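Cabin Turnaround on a Mid-Size Cruise Ship: Where the Hours Go
Project report, Hospitality and Tourism Operations
Kamil Danko and Leonora Macapagal
Advisor: Eoin Sheehan

Background

On a turnaround day a cruise ship lets off one set of passengers and takes on the next, usually between breakfast and late afternoon. Every cabin has to be stripped, cleaned and made up again in that window. We wanted to know which part of the work causes the most delay when cabins are not ready on time.

Our case is the Ondus, a ship operated by Grakthorpe on seven-night routes. At full occupancy she carries 2,542 passengers. We did not go on board. We worked from housekeeping logs that the company shared with us for 12 turnarounds, and from two long phone interviews. One was with Wilfredo Abella, who supervised cabin stewards on the ship for six seasons. The other was with Efren Ocampo, who runs the linen room.

How the day is organized

Passengers are asked to leave their cabins by 8:00 a.m. Stewards start on the cabins that are already empty, and most work in pairs. One strips the beds and bags the towels while the other starts on the bathroom. Used linen goes down by service elevator to the laundry, and clean sets come up from the linen room on carts.

Boarding opens at 11:30 a.m., but cabins are not released until 1:30 p.m. Until then new passengers are sent to the buffet and the open decks. Abella told us the fire doors in the cabin corridors are kept closed until release because people try to drop off their bags early.

Suites are handled by a separate team and we left them out of the study.

What the logs show

We expected bathrooms to be the slow part. The logs did not support this. Bathroom times were nearly the same on every turnaround, whatever the weather or the number of children on the previous trip.

The biggest differences were in waiting time for clean linen. On the worst day the linen room sent up 3,643 sheets, and the aft service elevator was out for most of the morning. Roughly 400 cabins were still waiting for at least one item at noon. Stewards finished everything else and then went back to those cabins a second time, and that return trip is not recorded as a separate task. It shows up only as a late finish.

Ocampo said shortages of single items hold things up more than shortages of full sets. A cart may come up with enough sheets but too few pillowcases. Sofa beds and pull-down berths add to this, as they use a different size of fitted sheet and the number needed changes with every sailing.

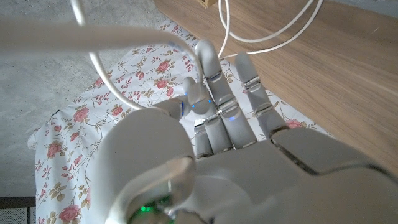 Comparison with a second ship

Grakthorpe also gave us a summary for the Honetti, a smaller ship on the same routes. Her linen is sorted by corridor the night before and locked in closets on each deck. Late cabins were rare there, even when passengers were slow to leave.

The comparison has limits. The Honetti has fewer family cabins and her closets are larger for her size. We also had only a summary and could not check the times ourselves.

Recommendations

Pack linen by corridor on the last evening of the cruise, starting with the decks served by the aft elevator.

Send the sofa bed and berth list to the linen room by 6:00 p.m. the day before. At present it arrives in the morning.

Add a line to the steward's log for return trips.

Sources

Housekeeping logs, Ondus, 12 turnarounds, used with permission. Summary sheet, Honetti. Interviews with W. Abella and E. Ocampo, September. Fahmy, course reader on hotel and ship housekeeping, chapters 4 and 5.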